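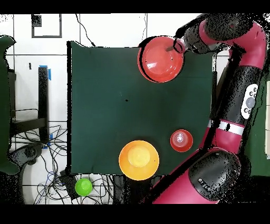 Can a machine clear the table yet?

Clearing up after a meal is a job most of us do without thinking, and it is still one of the harder ones to hand over. The group at Trurnlow has spent since April on a small part of it: picking up bowls and cups of different sizes and stacking them, with one arm and a plain two-sided grip.

Miroslava Kollár, who runs the trials, says the arm has now made 600 attempts. Of the first 500, it finished 172 without help. She expected better. Large bowls are the easier ones, as the fingers can go over the rim and hold the side. Small ones tip when they are nudged, and a bowl close to the edge of the table may end up on the floor. The arm does not go after it. Somebody has to pick it up and put it back before the next attempt can start.

Speed is the other trouble. A full stack takes the arm 36 seconds on a good run. A person does it in a few, usually while talking.

Vasanthi Murthy of Lisunance, which hopes to use the same software for trays in canteen kitchens, is not put off. A canteen has one kind of bowl and one kind of tray, she points out, and they come along in the same place every time. A kitchen at home has odd mugs, a pan with something stuck to it and a child's cup under the newspaper. She thinks the canteen work could be ready for a proper trial fairly soon — the home version she would not put a date on.

Both groups have agreed to share their records of failed grips, which Kollár says are more useful to her than the good ones. The next round will add plates, which lie flat and give the fingers very little to get hold of. Cutlery has been left out for now.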